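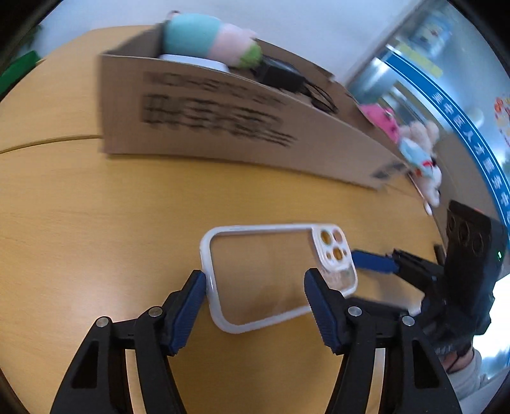

**bassi_bench:** Month two of automated packing here at Derkstead and I'm loving it! The new line handles the plain phone cases, 229 an hour, and my wrists feel brand new. The seven of us on my shift rotate now, so I finally get to learn setup.

**pamine7:** Glad for you, but what happened to the folks who only wanted to pack? We lost two that way.

**bassi_bench:** One moved to returns and likes it. One quit in October, true.

**Tunix:** Rotation wears me out. I liked my one spot and my radio.

> I finally get to learn setup

Did the pay go up with it?

**bassi_bench:** About 50 cents so far. Cosimo Zuccaro, our lead, is pushing for more.

**pamine7:** Get that in writing.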